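4.2 Mentor retention

The Hallville program matched 90 pairs and lost only 8 by June, a record we would enjoy more had we predicted it.

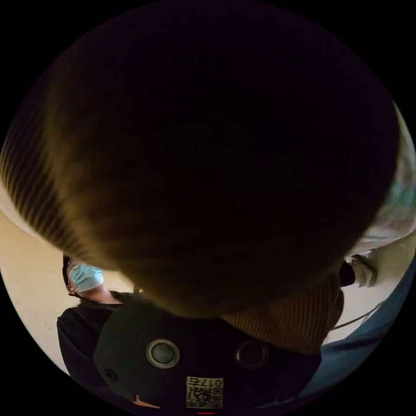 Figure 3. Brown knit beanie with a folded, ribbed cuff.

Mentors who left cited scheduling. Mentees, asked separately, cited the mentors.

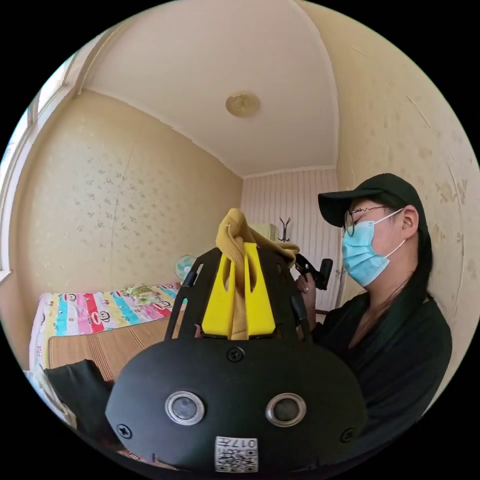 Louro's Pevville survey found much the same, with better manners. Training hours explained very little in either town. 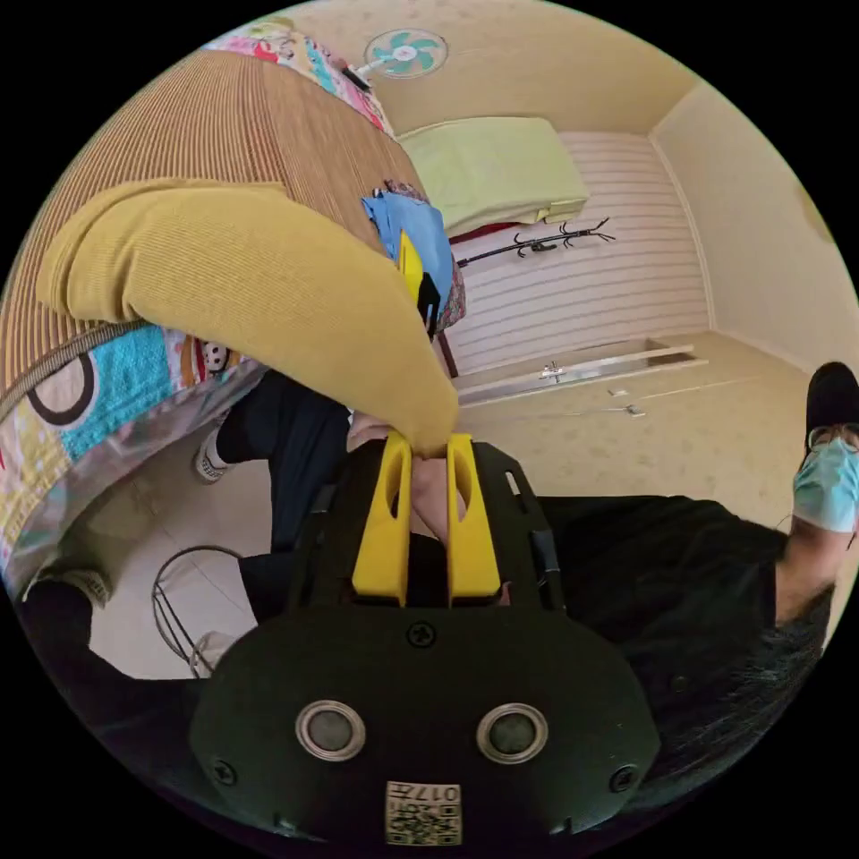 Shared tasks did better than planned talks. Pairs given a dull chore, met more often than pairs given our conversation cards, on which we had spent two years.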